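Walkthrough notes, Givano guest house, second floor — December 22, 2018
Inspector: Marisa Melis. Comments are mine unless marked FB (Fulvio Bellini).

Big improvement on October! I had 40 open items then and I could close most of them before lunch.

**Exits and stairs**

- [x] Exit signs lit on both landings. Lovely and bright now.
- [x] Stair doors close and latch without help. The east one used to hang open an inch. Fixed!
- [ ] Handrail, west stairs. Still wobbles at the third bracket. FB: longer screws on order from Cuypers.
- [x] Hallway clear, full width. The luggage cart has moved to the linen closet and I'm so glad.

**Alarms and extinguishers**

- [x] Smoke alarms tested in every bedroom, all loud (sorry, Frauke).
- [x] Extinguisher by the elevator, tag 429, needle in the green.
- [ ] Extinguisher in the pantry. Needle fine, tag unreadable. Needs a new one.
- [x] CO alarm outside the boiler room. New Undik unit, mounted at the right height.

**Electrical and heat**

- [x] No extension cords under rugs. I looked under all of them.
- [x] Outlet covers whole. The cracked one behind the TV in the lounge has been replaced.
- [ ] Bathroom outlet, room 6, trips and won't reset. Switched off at the panel and taped. Ornella Pace is calling the electrician.
- [x] Hot water at the taps under 120. FB: what did we read? — MM: 100 at the far end, so turn it up a touch if guests complain.

**Bedrooms**

- [x] Windows open fully and stay open.
- [x] Mattress labels present, no tears at the seams.
- [x] Fitted sheets flat at the corners. The chevron ones fit so much better than the old set!
- [ ] Bedside lamp, room 4, loose switch. Take it out of use.
- [ ] Evacuation map, room 2, shows the old hallway. Ada Fabbri has the corrected drawing.
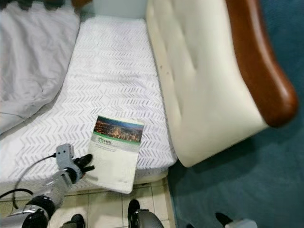
*Bedrooms: fitted sheet and booklet.*

**Before the next visit**

Handrail first, please, then the room 6 outlet. Budget left for small repairs is $150, and the Raromeck invoice doesn't come out of that. Really nice work, everybody — the stair doors alone made my morning.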